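Kulavham service desk
Ticket 579
Subject: Returns sorting arm stops mid-shift and the table crew has to wait for a reset
Site: Rendberg returns hall, table 2
Opened by: Viorica Grgić, returns lead
Assigned to: Damir Kos
Status: Pending confirmation
Priority: Normal (raised from Low)

Viorica Grgić wrote:

Hi all! First off, we are enjoying the arm a lot more than I thought we would. My wrists are thankful and so are everyone else's. But we have a problem that keeps coming back, and I want to get it on record before the January returns hit.

The arm goes to pick something up off the table, closes, opens again, and then sits there with the yellow light on. The panel says PICK UNCERTAIN and it won't go on until somebody presses Resume. In October it did this maybe once a shift. Now it's a lot more. When it stops, the person on table 2 has to walk over from the packing side, press the button and walk back, and by then the light is yellow again half the time.

What we tried so far:
Restarted the arm from the panel. Fine until lunch, then the same.
Wiped the finger pads with the cloth that came in the kit.
Swapped the mixed bin for a bin of boxed goods only. No stops at all with the boxed goods, the whole bin went through.
Put the mixed bin back. Stops came back.

So it's something about the mixed bin. Those are the loose household returns from Plisico: drinks, cups, toys, wipes, little jars, anything people send back without the outer carton.

Damir Kos replied:

Thanks Viorica, that boxed goods test saved me a lot of time. Could you export the stop log from the panel (Menu, History, Export) and attach it? Also tell me who is pressing Resume and what they do before they press it. Do they move the item, or just press?

Viorica Grgić replied:

Log attached. It depends on the person! The morning crew nudges the item flat and then presses. The afternoon crew just presses, and if it fails twice they take the item out by hand and scan it themselves. Two different habits, and I hadn't noticed until you asked.

Damir Kos replied:

I went through the log. There are 124 stops over the period you sent, and 87 of them are on round items: cans, cups, jars, tubs. The rest are spread over soft packs and a few toys.

Looking at the settings, your arm is still on the approach height we set for boxes when it was installed. On a box that height is great. On a can lying on its side the fingers touch down off center, the can wants to roll, the grip sensor gets a reading it doesn't like, and the arm backs off. It's doing what it was told. We told it the wrong thing for this work.

Change 1, done remotely just now: new approach height for the mixed bin, and a slower close on the last bit of travel.
Change 2, needs your hands: on the panel, the bin type has to be set to MIXED LOOSE before each mixed bin. If it's left on BOXED you'll get the old behavior back.

Please run a bin and tell me what you see.

Viorica Grgić replied:

Ran one. Much better!! Two stops in the whole bin, both on wet wipes. The cans and cups went through and one of the guys clapped.

One question from the floor though. If we have to set the bin type each time, whose job is that? Up to now the person who loads the bin never touches the panel. They're from the Kadrić crew and they haven't had the panel training.

Damir Kos replied:

Good question, and I can only answer half of it. Technically, a person with a basic login can set the bin type. It's one screen and can't break anything. I can make basic logins for the loading crew today if you send me names. Whether it should be their job is for you to settle on site.

On the wipes: soft packs sag between the fingers, so the sensor thinks it has nothing. I'll widen the tolerance for that class. Could you also put loose goods out on the tabletop with some space between them for the next run? I'd like to see the arm choose its own picks without a pile under it.

Viorica Grgić replied:

Names sent. I talked it over with the loading crew at the start of the shift and they were keen. They've been asking since the start if they'd ever get to do more than tip bins, so this is a nice way in. We agreed the loader sets the type, and the table person checks it before pressing Start. It's written on the board now.

We laid the goods out with gaps like you asked — cups turned upside down so they don't tip, can on its side on purpose because that was the worst one.
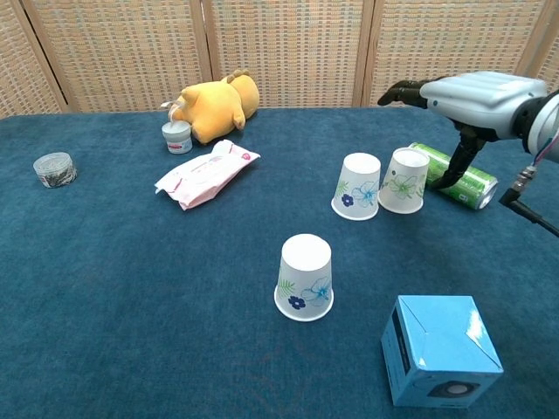 I'd also like to change how we use the table person. When the arm was stopping all the time, that job was mostly walking back and forth, and people came off it more tired than they did from hand sorting. If the stops stay low I want that person on condition checks: opening packs that look tampered with, deciding what can be resold, writing up the odd ones. That's work the arm can't do, and it's the part of returns people here are really good at. A couple of them can tell a refilled jar from across the room!

Damir Kos replied:

Love that. From my side, one thing would help. When an item has to come out by hand, please use the Remove button before taking it. If it's just lifted off, the log counts it as a successful pick and I can't see the problem. I suspect the afternoon numbers have looked better than they were for a while.

Soft pack tolerance is updated as of 2018-12-18. Please leave the new settings alone for a full week of shifts before we judge them, then export the log again.

Viorica Grgić replied:

Will do. Afternoon crew has been told about Remove, and they laughed, because they'd been quite proud of those numbers. I've taped the steps next to the panel:

1. Loader sets bin type.
2. Table person checks it, presses Start.
3. Yellow light: lay the item flat, press Resume once.
4. Still yellow: press Remove, take it out, scan by hand.

Could we get the yellow light to make a sound as well? A soft one, please. With the table person looking down at condition checks they may not see it.

Damir Kos replied:

Yes, there's a chime option, off by default. I've turned it on at the lowest volume. You can raise it under Menu, Alerts. Leaving this ticket open until the next log comes in.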